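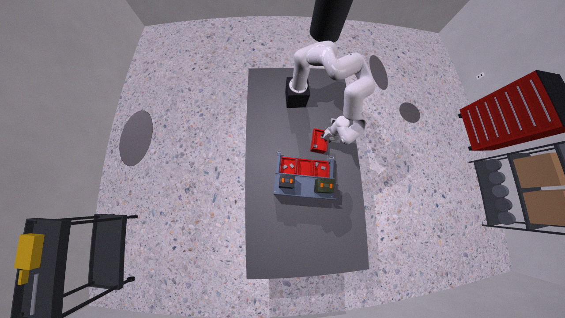 *Render: white arm, dark grey table, small red bin.*

# Clorkutano Hymn and Psalm Index

A plain-text index of hymns and metrical psalms sung at Sunday and midweek services in the Turberg and Stekden congregations. There are 3,000 entries, taken from service sheets, organists' notebooks and the backs of old bulletins. Each entry records what was sung, to which tune, and where in the service it came.

The index doesn't contain hymn texts. A first line is given so that you can find the hymn in your own book. Many of the words are still under copyright and we don't have permission to reprint them.

Last revised 2 April 2025.

## Files

- `entries.csv`: one row for each hymn or psalm at each service
- `tunes.csv`: tune names, metre, and the other names a tune goes by
- `seasons.csv`: the church seasons as used in the index, with their colours
- `scripture.csv`: Bible passages read at the service, where the sheet gives them
- `notes/`: longer remarks on single services, mostly funerals and harvest

All files are UTF-8. Rows are sorted by congregation and then by service date.

## Columns in `entries.csv`

| Column | Meaning |
|---|---|
| `service_id` | Links to `scripture.csv` |
| `congregation` | `T` for Turberg, `S` for Stekden |
| `season` | Advent, Lent, Easter and so on, or `ordinary` |
| `place` | `gathering`, `before_word`, `after_word`, `offering`, `table`, `sending` |
| `first_line` | As printed, with spelling left alone |
| `tune` | Key into `tunes.csv`, blank if unknown |
| `verses` | Verses sung, e.g. `1-3,5` |
| `source` | `sheet`, `notebook` or `bulletin` |
| `sure` | `y` or `n` |

`table` means the hymn was sung during or just before communion. Stekden has communion once a month, so there are far fewer of these for `S`.

## Where the entries came from

The Turberg sheets were kept in binders in the vestry and are nearly complete. Stekden's are patchy. For 41 Stekden services the only record is the organist's notebook, which gives a tune and no words. In those rows `first_line` holds our best match and `sure` is `n`.

Kevser Uçar typed up the notebooks and the bulletins. Firdevs Akbulut did the service sheets and checked the scripture references against the readings for each Sunday. The Başaran papers, a box of 60 bulletins passed on by a family of that name, filled most of the gap in the Stekden summers.

Handwriting was the main trouble. One organist used the same squiggle for "Common Metre" and "Communion", and we had to go by the tune each time. If you think we've read one wrong, you're probably right, and we'd like to hear from you.

## Choices we made

- A psalm sung to a hymn tune is entered as a psalm. Chanted psalms have `tune` set to `chant`.
- Doxologies and sung amens are left out unless the sheet gives them a number.
- Choir anthems are left out. They would need a separate file.
- When a hymn was changed on the day and somebody pencilled in the new one, we entered the pencilled one.
- The Sunday before Lent is counted as `ordinary`, following the Turberg sheets. Stekden's bulletins call it Transfiguration.
- Harvest services fall in September at Stekden and later at Turberg. Both are tagged `harvest` in `notes/` and stay `ordinary` in `season`.

## Known problems

1. Tune names are a mess wherever two books disagree. `tunes.csv` has 50 tunes with more than one name, and there are surely others we've missed.
2. The `verses` column is empty for every notebook row.
3. Weddings are under-recorded in both places. Couples took the sheets home.
4. Some first lines were modernised in the newer book ("thee" to "you"). We left both forms in, so a simple search will miss some matches. Search on the tune as well.

## Please don't

Please don't use the index to work out who attended or led a given service. We've taken out the names of the people married, baptised or buried, and the `notes/` files should have none left in them. If you find one, tell us and we'll remove it.

## Using it

You're welcome to copy, print and adapt the index for worship planning, teaching or study. Credit "Clorkutano Hymn and Psalm Index" if you publish anything from it. The licence is in `LICENCE.txt`.

## Corrections

Open an issue with the `service_id` and what it should say. A photo of the sheet helps if you have one. Kevser handles Stekden and Firdevs handles Turberg. Neither of us gets to it in Holy Week.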